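Ruvon présente un patch cutané pour le suivi des plaies chroniques à domicile

Communiqué de presse, novembre

La société Ruvon annonce la fin de la première étude clinique de Hiditz, un patch souple destiné à repérer les signes précoces d'infection sur les ulcères de jambe et les plaies du pied diabétique. L'étude a porté sur 57 patients suivis à domicile par des infirmiers libéraux. Les résultats complets seront soumis à une revue à comité de lecture au début de l'année prochaine.

Les plaies chroniques demandent des soins pendant des mois. Entre deux pansements, l'infection peut s'installer sans que le patient ressente de douleur particulière, notamment lorsque le diabète a réduit la sensibilité du pied. Le diagnostic repose alors sur l'examen visuel et, en cas de doute, sur un prélèvement envoyé au laboratoire, dont la réponse prend généralement plusieurs jours.

Le patch Hiditz se pose en bordure de la plaie, sous le pansement habituel. Il mesure l'acidité et la température de la peau toutes les 20 minutes et transmet les données à un boîtier placé dans le logement. Lorsque les deux mesures s'écartent durablement des valeurs habituelles du patient, une alerte est envoyée au cabinet infirmier. Le patch est remplacé tous les 3 jours, au moment du changement de pansement.

Au cours de l'étude, les alertes ont été comparées aux prélèvements réalisés à chaque visite. Le dispositif a été bien toléré par la majorité des participants. Quelques rougeurs liées à l'adhésif ont été signalées et ont disparu après le retrait. La formule de l'adhésif a été revue depuis avec le fabricant Clernalska, qui produit également le film de protection.
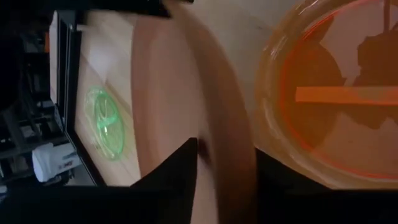 La prochaine étape est une étude comparative menée dans plusieurs centres, auprès de 1000 patients environ. Elle doit établir si l'alerte précoce permet de réduire le recours aux antibiotiques par voie générale et le nombre d'hospitalisations. Le recrutement commencera après l'avis du comité d'éthique. L'analyse statistique sera confiée à l'institut Priedītis, indépendant de Ruvon.

Hiditz est un dispositif expérimental. Il ne dispose pas du marquage CE et n'est pas commercialisé. Il ne remplace ni l'examen clinique ni les analyses de laboratoire.

À propos de Ruvon
Ruvon conçoit des capteurs cutanés pour les soins de ville et l'hospitalisation à domicile. L'entreprise travaille avec des services de diabétologie et de dermatologie.

Contact presse : service communication de Ruvon. Dossier technique disponible sur demande.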